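[teleop-users] Re: Re: How fussy should a demonstration be?

From: Liu
To: teleop-users
September

On the question of how fussy to be, Obinna Bashir wrote:

> We're at 468 demos of one pick-and-place task, and I've been asked
> to get to nearly 1,000 before anyone trains anything. My operators
> want to know what counts as a bad one. If you fumble the grasp,
> let go and try again, do you keep it or bin it? The Pekby manual
> says "demonstrate naturally," which I take to mean the writer
> has never worn the gloves. Also, does it matter if the operators
> have different styles? One of mine comes in from the side
> every time and the other swoops.

Keep the fumbles. Or keep the ones where the person recovers without stopping to swear, because the swearing shows up as a two-second hover and the policy will learn it faithfully. We had a Merno checkpoint that paused over the plate before every release, as if saying grace. It took us most of an afternoon to trace that to me, waiting to hear whether the recorder had beeped.

What we do bin: anything where the operator leaned in to look and dragged the idle hand along for the ride, anything where the start pose was off, and anything recorded after lunch by a person who shall remain me. Out of our last batch that came to 28. I watched every one of them again before deleting, and I can report that I have a signature move. I wind up my wrist before I close the fingers. There's no reason for it. The policy does it too.

On styles, I'd let them differ in how they approach and be strict about where they let go. Side grasp, top grasp, fine, you want both. But if one operator releases low and the other drops it from a height, you get a robot that splits the difference and sort of lobs the thing. Write the release down as a rule and tape it next to the station. Ours reads FINGERS OPEN, THEN UP, THEN AWAY, and is ignored in that order.

For soft, long, twisted items in particular (you mentioned yours is a roll, ours is a near cousin):

- pinch toward one end if you like, but then lay it down, don't let the far end swing
- open the hand less than you think, wide fingers hit the plate rim
- park the other hand low and leave it parked
- move the distractors between takes, even if it's only by a thumb's width. Elten's old set had the mug in one spot for the whole collection and the policy more or less navigated by it

That last one I preach more than practice. Our mug is getting to be a landmark too.

As for the gloves, I've gone back to the hand controllers for anything flat on a table. The gloves are lovely right up to the moment you scratch your nose. If you want to stay with them, set the clutch to the foot pedal and put the pedal somewhere you can't rest your foot on it. Ask me how long I recorded with it half pressed.

The task is "put the long one on the plate," leave the rest alone.
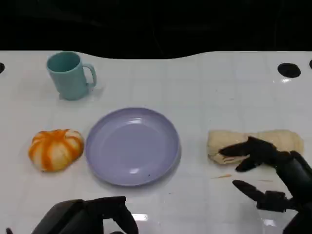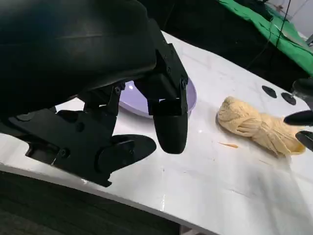
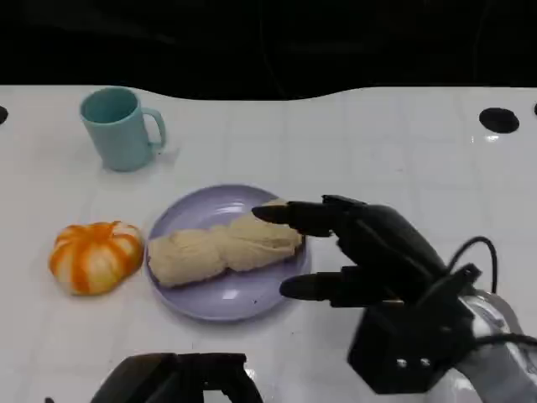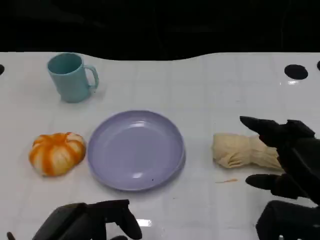 Same lavender plate all through.

Liu

----

From: Obinna Bashir
To: teleop-users

Thanks, I'll keep the fumbles. I went back through our 468 looking for hovers and found a long one in almost everything the swooper did before her coffee break, so that's a day's work you've handed me. Taping up a release rule tonight. Two follow-ups: when you say keep the recoveries, do you label them separately or just mix them in? And do you let the operators watch each other's takes? I tried it once and now they both swoop.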